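Gondgate Adult Soccer League - Frequently Asked Questions

Who can play?
Anyone 18 or over who lives or works in Gondgate. Talent is welcome but has never been enforced.

What does it cost?
$60 a season, or $51 if you pay before the end of February.
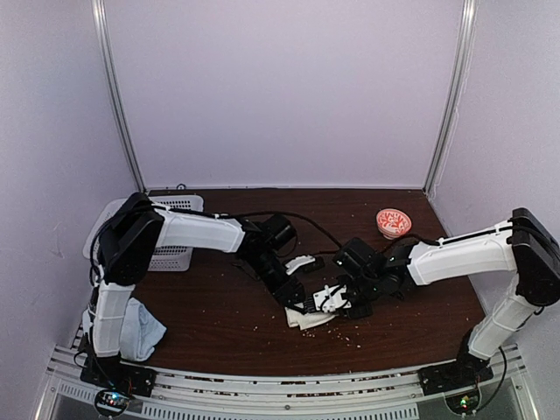 Where are the games?
All home games are at Grindameck Park. The lower field drains slowly, so bring a second pair of socks.

Who do I ask about the schedule?
Miyuki Morikawa. Please read it first - she can tell.

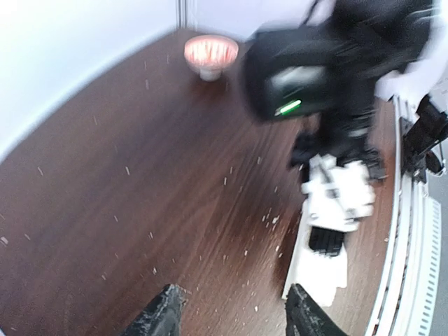 White specks on dark wood grain.

Do I need my own gear?
Cleats and shin guards, yes. Shirts are on us, in a shade the supplier calls gold. Pack a towel as well, a plain white terry one like the one here, and write your name on it, as they all look alike by halftime.

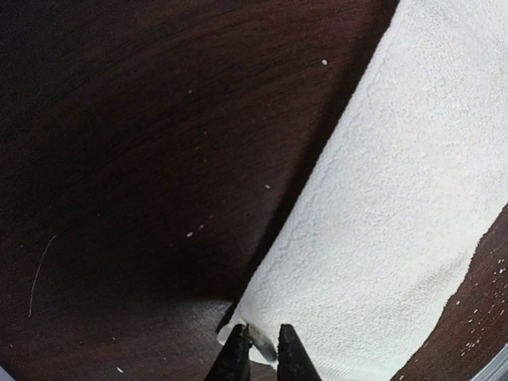

Can I pick my team?
You can ask. Setsuko Takagi sorts the rosters and takes one request per player. Friends who share a ride get first call, and a white towel held by one corner and waved from the touchline is still how she calls in late subs. Shouting at her does not move you up the list.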